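Notebook > Bench work > Small enclosures

July 5, 2019

Box day again. The Zillau order is 200 of the little gray ones, and I wanted to get one lid properly sorted before we set up for the rest (Telness wants 400 more after that!).
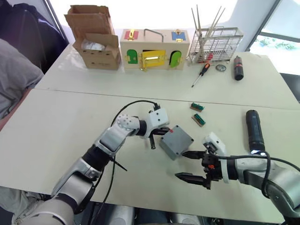 I'm still for keeping the green terminal blocks out on the table until the lid question is settled. Putting them in early just means digging them out again.

Print | E-mail this entry
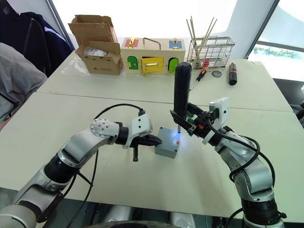 Lid screws are my big gripe with this batch, they're so small. At least the blue light on top of the box makes it easy to see where the tip is landing, I'd love that at my own bench.

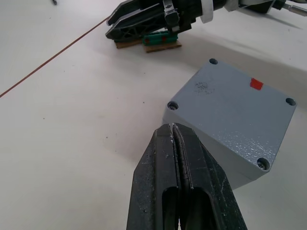
Gray lid, red sticker, dark smudge left of center.

Ask Huanca if they'd take a scuffed lid or want it swapped.

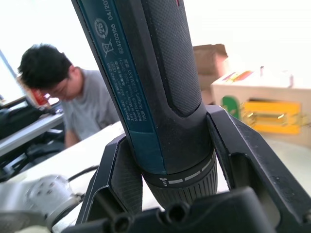
Also need more spare screws, 6 bags should do it – and labels!

2 comments | 0 shares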